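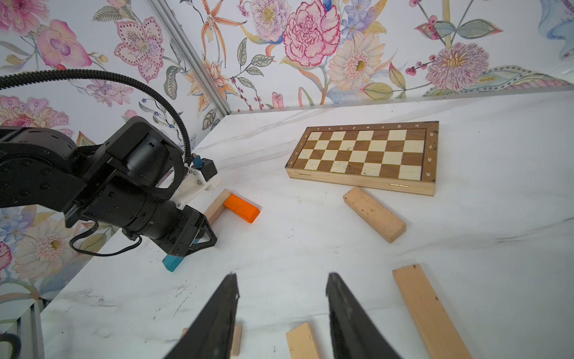

Le bras gauche tient le bloc bleu, vu depuis le poignet du bras droit.

Préparer une démonstration à deux bras pour une journée portes ouvertes

Cette page explique comment nous montons la démonstration des blocs de bois à l'atelier Linirico, pour des visiteurs qui ne connaissent pas la robotique. Je l'ai écrite après la journée de mai, avec les remarques d'Afroza Siddiqui et de Karthik Debnath, qui ont parlé au public pendant que je tenais les commandes. Le français n'est pas ma première langue, merci de me signaler les phrases maladroites.

Ce qu'il faut

- une cellule avec deux bras et leurs pinces, déjà étalonnés
- des blocs de bois de longueurs différentes, la plupart bruts, un ou deux peints
- un échiquier pliant
- un écran tourné vers le public, relié à la caméra de poignet
- un arrêt d'urgence à portée de main de l'opérateur
- une bande au sol à 160 cm de la table

Étape 1. Habiller la cellule

Nos parois sont couvertes d'un papier peint blanc à grandes fleurs, style aquarelle, et la table a un aspect de marbre blanc. Anoma Khondokar avait choisi ce décor pour nos essais de vision, et nous le gardons pour le public. Vérifiez que le papier est bien tendu près du montant d'aluminium, dans l'angle, car c'est là qu'il se décolle chez nous.

Étape 2. Poser les objets

Placez d'abord l'échiquier, un peu de biais, vers le côté droit de la table. Il sert de repère : quand vous dites « le bloc devant l'échiquier », tout le monde regarde au même endroit. Disposez ensuite les blocs sans les aligner. Deux blocs qui se touchent en L, par exemple un brut et l'orange, donnent un bon exercice, parce que la pince doit en prendre un sans pousser l'autre. Laissez 40 mm libres de chaque côté des autres blocs.

Ne mettez pas de pièces d'échecs. Au premier essai nous en avions mis, et toutes les questions portaient sur les échecs.

Étape 3. Contrôler les câbles

Faites monter chaque bras jusqu'à sa position haute, puis descendez-le lentement vers la table. La gaine annelée doit suivre le mouvement sans se tendre au niveau du poignet. Regardez aussi le câble fin qui passe sous le poignet : s'il fait une boucle trop large, il peut accrocher un bloc. Arnaldo Cunha le fixe avec un lien souple et laisse un peu de jeu.

Étape 4. Faire un tour à vide

Lancez la séquence sans fermer les pinces. Nous utilisons Neko, notre petit programme de séquences, réglé à 65 % de la vitesse normale. Plus vite, les visiteurs n'ont pas le temps de comprendre quel bras travaille. Plus lentement, les enfants s'en vont.

Étape 5. Montrer une prise

Commencez toujours par un bloc peint, que les personnes du fond distinguent mieux. Annoncez le bras et la couleur avant le mouvement : « le bras gauche va prendre le bleu ». Les doigts triangulaires doivent serrer le bloc assez haut, en laissant dépasser l'extrémité sous les pointes. Pendant ce temps, gardez l'autre pince au-dessus de la table, doigts dirigés vers le plateau et ouverts. Sur l'écran on voit alors le travail du premier bras à gauche, au-delà des doigts du second, et c'est le moment où l'on nous pose le plus de questions.

Arrêtez-vous quelques secondes avec le bloc en l'air. Karthik profite de cette pause pour expliquer la différence entre un mouvement enregistré et un mouvement guidé à distance.

Étape 6. Laisser essayer

Une personne à la fois, avec l'opérateur à côté. Donnez une consigne simple, comme déplacer un bloc brut vers l'échiquier. Les longues planches sont difficiles, elles pivotent si on les prend loin du milieu. Gardez-les pour ceux qui reviennent une deuxième fois.

Problèmes fréquents

Le bloc glisse : essuyez les doigts de la pince avec un chiffon sec et reprenez le bloc plus près de son centre.

L'image de la caméra se fige : débranchez et rebranchez le connecteur du poignet, bras à l'arrêt. Ne le faites pas devant le public si vous pouvez attendre.

Un visiteur passe la bande : mettez en pause, attendez, reprenez.

Pour la prochaine visite, à la salle Staltside, Tanvir Debnath prépare une fiche plus courte à imprimer. La liste des vis et des liens de rechange se trouve dans la caisse Sikder, sous le couvercle.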